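Planning and Paying for a Small Robotics Workspace
Handout for Unit 4: From Wish List to Purchase Order

Welcome back, everybody. In the last unit we talked about what robots are good at and what they cost to keep running, and a fair number of you wrote in the margins of your worksheets that you would like to get to the part where we spend the money. So let's get to it, slowly, because spending it is the easy part and I would like you to enjoy the rest of your year.

Our running case is Matlala, a small company that wants to teach robot arms to handle everyday household things. Before they buy a single arm, they plan to collect a good amount of hand-guided practice: people holding grippers, picking up ordinary objects, and having the whole thing recorded. You will find the worksheet for this case at the back of the packet.

Start with the task

When students draft their first budget they nearly always begin with the most expensive item and work down. Please try it the other way. Write one plain sentence about what the hand has to do. "Hold a mug by its sides" is a perfectly good sentence. So is "put a block beside a bowl." From that sentence you can work out how wide the fingers must open, what the finger pads should be like, how big a table you need, and which everyday objects go on the shopping list (yes, mugs and bowls are a budget line, and yes, you should buy spares).

Matlala's first sentence was the mug one, so their draft put the money into finger pads and left the rest of the gripper as it came.
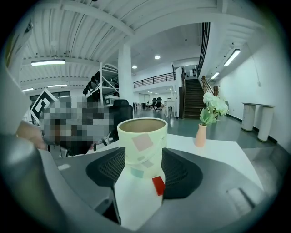

Could we not buy one good gripper and share it between two people, one reader of last term's handout wanted to know, and spend the difference on the arm? You could, and for a short trial I might even encourage it. But plenty of tasks want two hands, and a person holding one gripper can't practice them. Put both grippers in the plan and mark the second one as "may be delayed" if the money is tight. That little note has saved many a budget meeting from going past lunch.

Comparing quotes

For the exercise we have two suppliers, Wistance and Jadix. Wistance sells grippers one at a time and charges separately for pads, mounts and cables. Jadix sells a bundle, and the bundle looks dearer until you add up the other quote line by line. I want you to do that adding yourselves, on paper, with shipping included. Then go back and look at these:

Replacement finger pads. They wear, and they should be priced for the whole year.
Markers and the cubes or boards they go on. Printing is cheap, but careful mounting takes somebody's afternoon.
Storage and computing for the recordings.
Cables, spare cables, and the cables you will buy in April when you can't find the spare cables.
Chairs and tables. More on this in a moment.

Set aside 13 percent of the total for surprises. I used to teach a smaller figure and I have repented.

Estimating hours

Here is the sum most people skip. Suppose Matlala wants 1,000 recorded tries at a task and their first stretch of work gave them 428 they were willing to keep. Don't just divide and hope! Look at how many tries were thrown out, and why, and how long it took to reset the table between one try and the next. Resetting is work and it has to be paid like work. If a task has small blocks and a bowl in it, somebody has to put those blocks back every time, and your schedule should have a column for that.

The space itself needs some thought too. The person doing the task will be sitting for long stretches, with both arms held out in front and the table within easy reach. A decent chair belongs in the equipment budget, along with a table wide enough that two grippers, a bowl and a few blocks don't crowd one another.

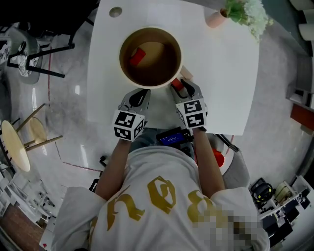

I would rather rent for the first three months and buy afterward, wrote another reader, and I think that is a sound instinct which deserves a fair hearing. Renting lets you change your mind about the task. The trouble comes when the rental price doesn't include pads or repairs, so read that page twice. Havatik, the third firm in your packet, offers a rental that can be turned into a purchase, and question 4 on the worksheet asks you to find the month when buying becomes the cheaper choice. Show your steps, please, even the messy ones.

For next time

Bring your filled-in worksheet and one page, no more, explaining which quote you would sign and what you would put off until the following year. Pencil is fine.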